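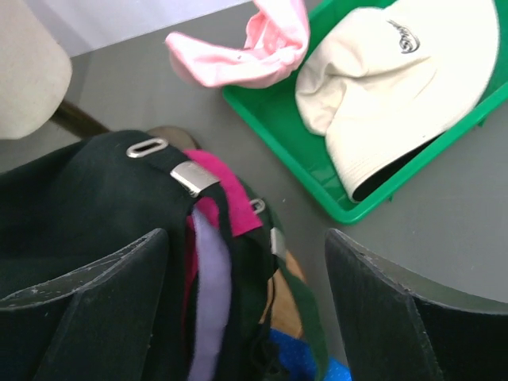 Between the fingers: a gripper closes in on dark green fabric and silver hardware, with a white baseball cap lying in the green tray beyond.

Soft things, hard problem
March 2022

Pick up a ball cap. You pinched the brim, or maybe the crown, and you didn't think about it for a second. Now try it with two stiff fingers and no sense of touch, while the cap is tangled up with its neighbours and every strap looks like every other strap.

That is the job the Omel group has given itself at the Asley lab in Plostandale, and I spent a very happy afternoon watching them go at it. Their method is called Alcantara, and the idea behind it is lovely and simple. Most grasping software looks at a heap of things and asks where the objects are. Alcantara asks where the edges are. A brim, a fold, the rim of a strap - anything thin enough to get two fingers around. It scores each edge by how much fabric is likely to come along with it, picks one, and goes in.

The training came from people steering the arms by hand. The group recorded 653 grasps that way over the winter, good and bad, and kept the bad ones in. A fumbled brim teaches the system a lot about brims.

The test bench is a small grey-walled enclosure with two white arms on a rail. There's a mannequin head in the middle, a green tray in one corner, and caps in magenta, royal blue, lavender and whatever else somebody could find. A pine shelf holds a few books, A Tale of Two Cities on top of the stack. The clutter matters, as the software has to learn what to leave alone.

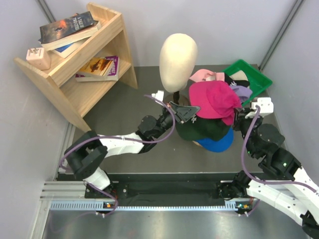

What the numbers say

Each trial begins with a fresh jumble of caps. In a set of 20, the older object-first software came away with a single cap 4 times. Alcantara managed it in more than half. The group is quick to say that's a long way from folding your laundry, but I found myself cheering for a robot arm over a baseball cap, so something is going right.

The failures are just as good to watch. Sometimes the fingers take hold of two caps together and the software is sure it has one. Bright strips of cloth cause trouble too, and so do metal buckles, which throw back light and confuse the depth reading.

Next up is the second arm. So far the two have mostly taken turns, and in April the group wants one to hold a cap steady while the other finds the brim. After that comes the mannequin head, and the small matter of getting the thing on straight.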